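Raimo Kallio expects to be available for Darwood's opening league match in February, although the fast bowler has yet to send down a delivery at full pace since a stress injury to his lower back ended his previous season early.

Kallio, who captains the side, spoke at the club's ground in Joltley on Thursday, shortly after the first outdoor practice of the year. He had batted for most of the morning and bowled three overs off a shortened run.

"The back is quiet, and that is all I can ask of it at this stage," he said. "I am not going to promise that I will open the bowling in the first match. I expect to be on the field, and if the medical advice is that I should bat at seven and stand at slip, then I will bat at seven and stand at slip."

The injury was found after the away fixture at Piteck, in which Kallio bowled 22 overs across two innings and left the field before the close. He had felt discomfort for several weeks before that and accepts that he ought to have reported it sooner.

"I was captain, we were short of seam bowlers, and I made a poor decision," he said. "Seija was very clear with me about it afterward, and she was right to be."

Seija Kiiskinen, the club's head physiotherapist, has set the terms of his return. Kallio did not bowl at all for the first stage of his recovery and then worked only from a standing position. His workload is now recorded after every session, and any increase must be agreed with her in advance.

Asked whether he found the arrangement frustrating, Kallio paused before answering.

"In the first month, yes. You watch the others go out to the nets and you are on a mat in the gym, doing the same exercise you did the day before. After that I began to see the sense in it. I have had to change my action slightly as well. My front foot used to land too far across, and that put a twist through the spine. Arvo has had me bowling at a single stump with no batter, just to get the feet in line."

Arvo Keskinen, the bowling coach, joined Darwood from Karppinen two seasons ago. Kallio credits him with the improvement in the younger bowlers, in particular Vilho Miettinen, who took the new ball in the captain's absence and kept it until the end of the season.

"Vilho has earned that place," Kallio said. "He swings the ball away from the right-hander later than I ever have. If he keeps the new ball when I am fit, I will have no complaint. I may have a small one, but I will keep it to myself."

Kallio's own record gives the selectors reason to wait for him. He has 100 wickets for the club in all competitions, a mark he reached in the match before the one at Piteck, and he has also scored 734 runs, most of them from the lower order. He said that the batting had occupied him more than usual over the winter.

"When you cannot bowl, you look for another way to be useful. I have been working against spin, where I was getting out in the same manner again and again, playing across the line. I would like to be someone the top order can rely on if there are 50 needed and four wickets left."

The captaincy itself was not in doubt, he said, though he had offered to stand aside. Toivo Mäkelä led the side for the remainder of last season, and won three of the five matches in which he was in charge. According to Kallio, the two have since spoken at length about field settings and about the handling of declarations in the two-day games.

"Toivo declares earlier than I would. We lost one match that way and won one we had no business winning. I told him I would have batted on for another half hour in both, so I suppose we would have had two draws. He sees the game differently, and I intend to make use of that. He will stay on as vice-captain, and he will have a say."

Darwood finished fourth last season and have lost two senior batters over the winter. Kallio declined to name a target for the coming campaign beyond a better start than the last one, when the side went without a win until the fifth round. He did say that the fielding had been given more time in practice than any other part of the game — chiefly the slip catching, which he described as poor.

"We put down far too many off Vilho. He was polite about it. I would not have been."

Kallio is due to bowl off his full run for the first time at next week's session. A decision on his role in the opening match will be made after that, in consultation with Kiiskinen and Keskinen.
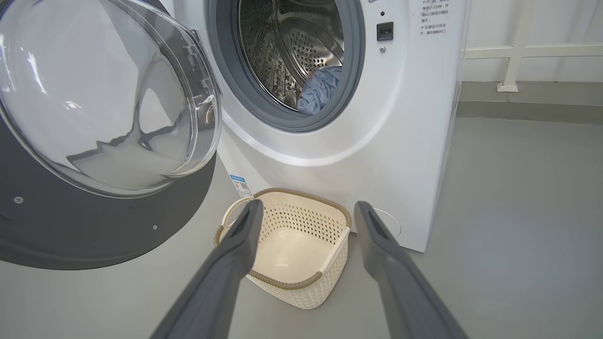 A front-loading washing machine with its door open.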